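Week two with the Tidlow hand-held gripper kit. Short notes for anyone pricing one up.

You get two grippers per operator, a pack, a charger and the Batader logging software. Ours came from Dhillon. Lead time was 5 weeks.

Fingers first. They are soft, with a mesh-textured pad on each inner face. Grip on glass jars is good. Grip on single sheets of paper is poor – expect several tries.
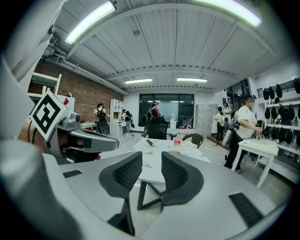
Both grippers up, marker cube on the far one.

Tracking is by the cube. It holds well at arm's length and drops out if you cross your wrists. Recovery takes 2 seconds, and Batader flags the gap in the log.

Weight is fine for a morning. Lucrezia Mancuso ran 113 takes in one sitting and asked for a thicker handle sleeve. Dhillon sells one separately, which is a bit cheap of them.

Calibration is the weak part. The manual gives 4 steps and leaves out the restart after step 3. Dexter Tolentino found it by accident.

Compared with the Vosness set we had in February: better fingers, worse manual, same cable clutter.

Keeping ours for now. Spare pads are on order and I'll post wear figures once the first pair is done.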